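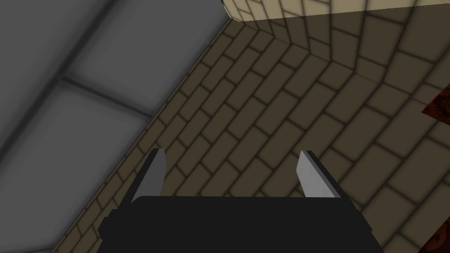

Wissam Awwad
Don't seal it yet, whatever the bloke at Jombridge told you. Get the old sand out of the joints first, let it all dry and brush new stuff in. Sealing over manky joints just locks the moss in and you'll be scraping again by next April.

ebise_t
Thanks Wissam, I was hoping somebody would talk me out of it! He quoted me £900 for jet wash, sand and seal, and I nearly said yes on the doorstep because I'm so fed up of kneeling out there with a kitchen knife. It's the shady side of the house that does it, the front is fine. Is kiln dried sand all I need or should I go for that Mustix stuff that sets?

Zsófia Borbély
Mustix every time. I did ours seven years ago and I've had maybe a handful of dandelions since. You do have to follow the tin though, it wants a properly dry day and you have to get every last bit off the faces before you mist it or you end up with a white haze that never shifts. Ask me how I know.

Wissam Awwad
Sorry but I can't agree with that for brick paving. Setting compounds are fine on slabs over a solid bed. Pavers on sand need to move a bit and the rain needs somewhere to go. I've pulled up drives where the jointing had cracked in long strips and come away like old grouting, and then you've got all that to pick out by hand. Plain sand costs next to nothing and you top it up when it drops.

Zsófia Borbély
Well mine's on sand and it hasn't cracked.

Wissam Awwad
Do you park on it?

Zsófia Borbély
No, all right, it's a path. But Ebise didn't say hers was a drive either!

ebise_t
Ha, I should have said. Half and half – the car sits on the top bit and the rest is just a path round to the bins. The whole lot was down when we bought the house so I've no idea what's under it. Mainly I like the brick pattern and don't want to rip it up. My sister keeps on at me to have it all out and put gravel down, but I've got a pushchair and I've seen where gravel ends up.

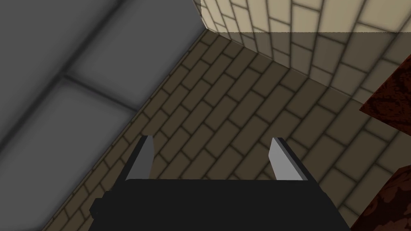

Brick-pattern ground, looking straight down

Fulgencio B
I'd go with plain sand on the parking bit and whatever you fancy on the path. What I would say is watch the jet wash. I hired one and went at it like a lunatic, very satisfying, took half the bedding out with it and had three bricks rocking by teatime. Stiff brush and a bucket does nearly as well if you've got the patience. (I haven't.)

prasanna_p
Agree about the brush. Have you had another quote? We had a drive of around 400 bricks lifted and relaid on a fresh bed last year and it came to £622, and that was with a few new Bornwood ones to replace the broken corners. I'd be cross paying more than that for a wash.

ebise_t
That's really useful Prasanna, I assumed relaying would be thousands. Did they bring their own compactor or did you have to hire it?

prasanna_p
They brought a little Rothe one. Made a terrible racket, next door's dog went under the shed and wouldn't come out till they'd packed up. Ask them to run it over again after the first lot of sand goes in, ours only did it once and I've had to brush more in twice.

Wissam Awwad
Twice over with the plate, yes, and put the mat on it or you'll chip the edges.

Zsófia Borbély
I still say Mustix for the path.

ebise_t
I'm going to scrub one corner by the bins over the weekend, sand it and see how it looks in a month. Will report back – if my knees hold out.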